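To: arm-club list
From: Nerys Gethin
Subject: Re: Sink task, start pose

On October 13, 2026, Foulkes wrote:
> Is the start pose at the sink fixed yet? My copy
> of the notes still has the September one.

It is fixed, and the September one should be deleted. Changes follow.

1. Start pose

Gripper above the basin, base in front of the kitchen. Wait 3 seconds before the first move. Check both views against these:

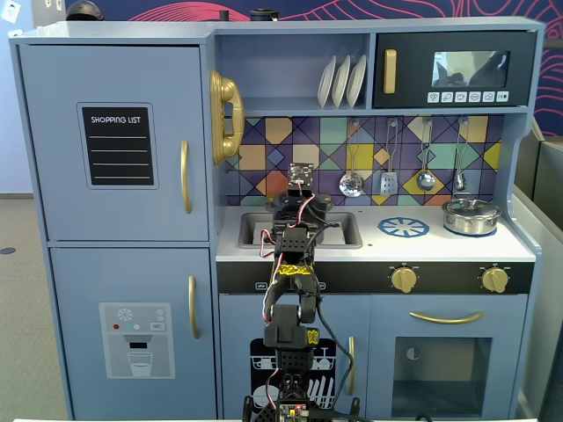
Whole arm above, gripper and taps below.

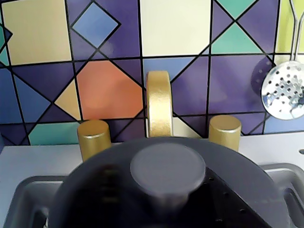

2. Runs

Each pair does 18 runs, 60 seconds limit per run. A touch on the spout counts as a fail -- log it and carry on. Do not restart the count.

3. Log files

Use the Tadstead sheet. Run 63 in the old sheet has the wrong joint offsets and should be left out of the average. I have not yet checked the ones before it.

Foulkes, please confirm that your copy loads the new pose.

Nerys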